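# Hawthorne Counter Board

Rectangular bamboo cutting board for everyday prep, sold by Henska. Supplied with one spare set of feet. Item 12 in the Jesia kitchen range.

## Surface

The face is built from narrow strips with the grain running lengthwise. Color varies from strip to strip and from board to board. A shallow juice groove follows the perimeter and rounds the corners.
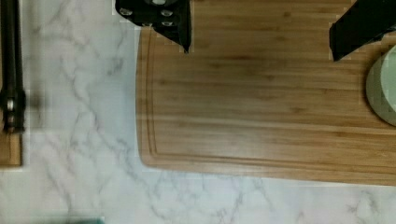

## Use and care

- Wash by hand and stand on edge to dry.
- Do not soak. Do not put in the dishwasher.
- Oil with food-grade mineral oil every 50 uses.

Metal hardware with a round base, such as an oil-rubbed bronze fixture, can mark bamboo if dragged. Lift it clear of the board.
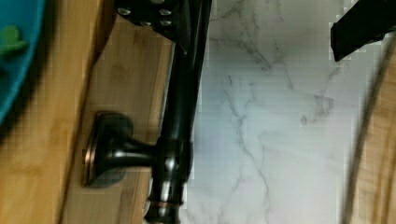

Light scratches sand out with fine paper, working along the grain. Re-oil the sanded area and leave it for 16 hours before cutting on it.

## Placement

Use on a flat, level counter. Keep clear of the toaster oven door.

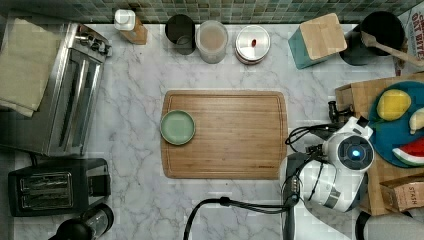 Board on a marble counter, with small round plate.

Spare feet and care questions: Ginette Li, Henska parts desk.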